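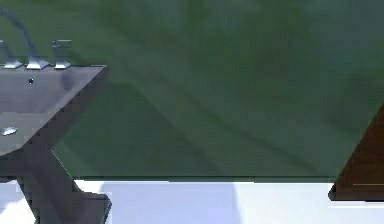

Kekbridge to offer home repair grants again in December

Kekbridge homeowners and renters will be able to apply for small home repair grants starting in December, the town housing office said. The program was on hold for most of the year while the town looked for a new contractor.

Grants go up to $3,000 per household and cover plumbing, wiring, doors, floors and steps. Cosmetic work such as painting is not covered unless it follows a covered repair. Renters need a signed letter from the landlord.

The town received 3,686 requests the last time the program was open, far more than it could pay for.

"We had people calling at 7 in the morning to ask where they were on the list," said Naima Gaber, who runs the housing office. "This time everyone gets a number and can look it up."

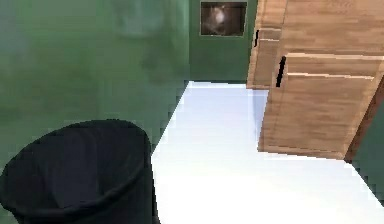 A black trash can near a green wall.

The work will be split between two firms, Zulter and Stellard. Zulter will handle plumbing and wiring. Stellard will do the rest -- mainly doors, floors and outside steps.

Applicants pay a $50 filing fee, refunded if the request is turned down. The fee is waived for residents over 65.
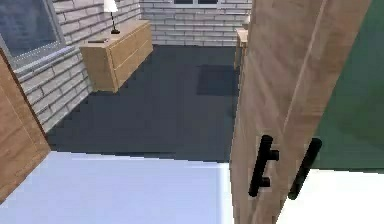

A wooden door with black bar handles, partly open.

Marichka Holovko, who rents on the east side of town, said she plans to apply for a new bathroom drain. Her last request was still pending when the program stopped. Old requests will not carry over, and residents in her position must file again.

Forms will be at the housing office and the library. The office closes at 4 p.m.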